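Filed under: Desk & Stationery > Storage and Care

How to clean and repack a hard plastic pencil case

A hard case lasts for years if it is emptied and washed now and then. Most of the marks inside come from pen ink and pencil dust, and both are easier to shift before they have been sitting there for a whole school year. The job takes half an hour, plus drying time. I do mine in January, when the new term starts.

You will need washing-up liquid, a bowl of warm water, an old toothbrush, cotton buds, a soft cloth and a little surgical spirit for the ink.

Emptying the case

Open the case flat on a table and take everything out. Tip the crumbs into a bin and tap the back of the case a few times, as rubber shavings collect along the hinge. Try each pen on scrap paper. Throw away the dry ones and any cap without a pen.

Washing

Wipe the case with a damp cloth first. Put a drop of washing-up liquid on the toothbrush and work along the hinge, the corners and both sides of any divider. Rinse in warm water. Don't use boiling water, which can warp a thin lid so that it no longer shuts properly.

For ink, dip a cotton bud in surgical spirit and rub in small circles, changing the bud when it is dirty. Keep the spirit away from printed lettering, or the printing will come off along with the ink. Fabian Marti wrote in to say that white toothpaste works on highlighter stains. I tried it on an old Stenine case and it did lift most of the yellow, though it needed two goes.

Pencil marks come off with an ordinary rubber.

Leave the case open to dry overnight. If there is a metal catch, dry that part by hand.

Repacking

Start with the thickest pens, as they have the fewest places to go. A marker usually needs the wide compartment. Lay it at a slant if it is a little too long to lie straight, and check that the lid still closes without pressing on it. Push each cap on until it clicks.

Narrow compartments suit a single highlighter or a pencil. Keep pencils out of the same section as markers, or the graphite rubs off on the barrels and then on your fingers. 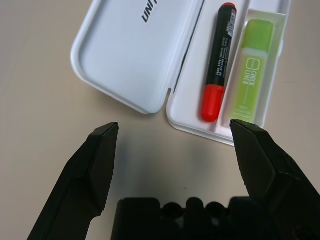
Should markers be stored lying down or standing up?

Lying down is best for most of them, as the ink stays even along the barrel. If one has been standing with its tip upwards and writes faintly, lay it flat overnight with the cap on before giving up on it.

Small items such as sharpeners and spare leads go in last. If they rattle, put a folded piece of kitchen paper underneath. Shut the lid, turn the case over once and open it again. Anything that has moved into the wrong section needs a tighter spot.

Last updated October 29, 2019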